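Community Help > Household > Laundry and Linen

Storing plastic clothespins between washes
Posted by Frauke Wendt, Friday, January 31, 2020

I am responsible for the shared laundry at Lornwood and would appreciate advice on the storage of plastic clothespins. They are presently kept loose in a red tray on the counter, in mixed colours.

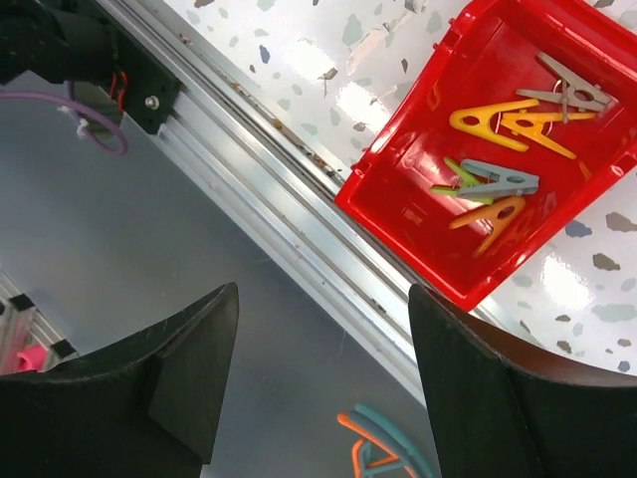
Residents are asked to return pins to the tray after use, but many are left on the line and become brittle by the end of summer. Would it be preferable to move to a hanging rack with its pins attached?

2 replies

Danilo Mercado
An attached rack is suitable for socks, face cloths and other small articles. It is less suitable for sheets and bath towels, for which loose pins will still be required. I would recommend retaining the tray and adding one rack for small items.

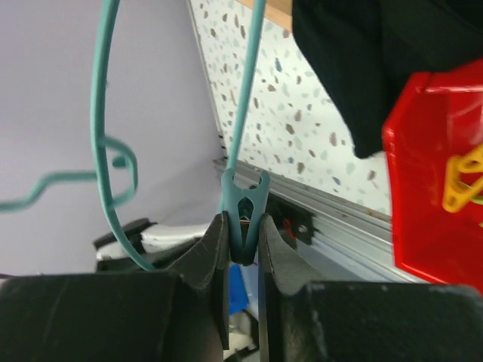
Please check the springs before buying. A pin should open fully under light pressure and close without slipping to one side. Pins left outdoors should be brought in once the washing is dry, as sunlight weakens most plastics. At Murnine we purchased 400 loose pins in June and set 40 aside as spares. Any pin with a cracked leg is discarded, as it may mark fabric.

Teodor Pawłowska
We use an old ice cream pail with a lid. No complaints so far. Wooden pins are also an option, although ours went grey.

Was this page helpful? 5 people found it helpful.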